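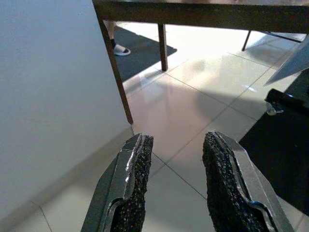
Preparing Floors and Furniture for a Home Assistance Robot

The Varamance household service places a two-finger mobile robot in the home to pick up and put away small items. The following tips are issued to subscribers before the first visit. They apply to kitchens, dining areas and home workshops.

Glossy tile
Polished ceramic reflects table legs, walls and daylight, and the robot may slow down while it sorts a reflection from a real object. Draw a blind or curtain on the brightest side of the room. Sweep grit from the grout lines, and mop with plain water on the day before a visit. Wax and shine products should be avoided.

Mats
A mat under a table should lie flat, with its corners down. Mats that curl may be held with double-sided carpet tape. Fringed rugs should be rolled up and stored until the work is finished.

Tables and chairs
Slender legs are harder to judge than thick ones, particularly where they slant. Leave 40 inches of clear floor on at least one side of the table. Anything on casters should be parked against a wall and its brakes set, if it has them.

People in the room
Residents may remain seated at the table during work. Feet should be kept still when the gripper is working at floor level. Closed shoes are preferred, although slides and slippers are permitted.

Care of the grip pads
The textured pads wear first at the upper tips. Wipe them weekly with a damp cloth and let them dry in the open position. Do not use oil, bleach or a scouring sponge. Small scratches on the metal of the fingers do not affect the grip. Replacement pads are sold in packs of four.

Service terms
The basic plan costs $82 per month and includes one visit in January to check the pads and wheels. Homes with stairs between work areas require the extended plan. Questions about floor types not listed on this page should be sent to Nevzat Soylu, Subscriber Support.

Page last revised March 8, 2026.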